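Print this page | E-mail this section

3. The domestic cup population and its slow drift
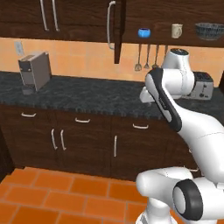

Figure 3. Open shelf beside closed cupboards, with cup and mug (computer rendering).

3.1 Background

Most writing on household crockery treats the mug as something a person chooses. Our records suggest it is closer to sediment. Mugs arrive from conferences, from hardware shops running promotions, from aunts. Very few leave. The Tellberg inventory, which followed 16 shared houses and flats from one June to the next, recorded a net gain in every kitchen but one, and that kitchen had a tiled floor and a toddler.

Closed cupboards hide the problem well. An open shelf of the kind in Figure 3 does not, and we had expected its owners to keep fewer cups as a matter of pride. They kept the same number and put the embarrassing ones elsewhere, usually in the laundry. The shelf then took on a second job as a sort of honour roll, with plain or favourite pieces at the front and anything bearing the logo of a defunct credit union sent out of sight.

3.2 Favourites

Each household kept a washing-up diary for 20 days. Participants wrote down which cup they used and, where they could be bothered, why. The diaries yielded about 3,000 entries, a good many of them illegible and several in what we believe to be gravy.

Two patterns stood out. The first is that people are loyal well past the point of reason. A chipped mug went on being used by its regular drinker in preference to an intact one on the same shelf, and the chip was simply turned away from the mouth. Asked about this, one participant wrote "it knows me" and declined to elaborate.

The second is that guests are given the wrong cup. Hosts in the Mabuza street sample kept a matching set for visitors and then, when visitors came, handed over whatever was clean. The matching set had a median of no recorded uses. It was dusted before we arrived, which we appreciated.

3.3 Colour and apparent size

Following Lekow, we asked whether the colour of a cup changed how much people thought it held. Participants poured what they judged to be 400 millilitres of water into vessels of various colours and shapes. Pale mugs were overfilled slightly more often than bright ones. The difference was small, and it shrank further once we removed the participant who had been pouring to the brim on principle.

Shape mattered more. A rounded body invited generous estimates, and a handle seemed to persuade people that a vessel was serious. We make no claim about why. The theory offered in the Ultetti workshop notes, that a handle "confers civic weight", is attractive but we could not think how to test it.

3.4 Limits

The diaries relied on self-report, and people lie about dishes. Two households merged partway through the study, bringing their mugs with them, and have been counted as one very well-supplied kitchen. Travel cups were left out because participants could not agree on whether they owned them or had merely failed to return them. Glasses, jars used as glasses, and the measuring jug one respondent drank tea from are dealt with in Section 4.

Related items
Tea towels as a shared resource: a pilot study
Lids without containers: the Tellberg follow-up
Who empties the rack? Diary methods in share houses

Reader comments (3)

kettle_on: Your net gain looks low to me. Did you check the car? Mine has four in it.

Drip Tray: Lekow used cold tea for the pouring task, not water. It makes a difference to the pale mugs as you can see the level better. Would like to see 3.3 redone.

marg: We keep the good set for visitors too. I'd have to move the slow cooker to get at it.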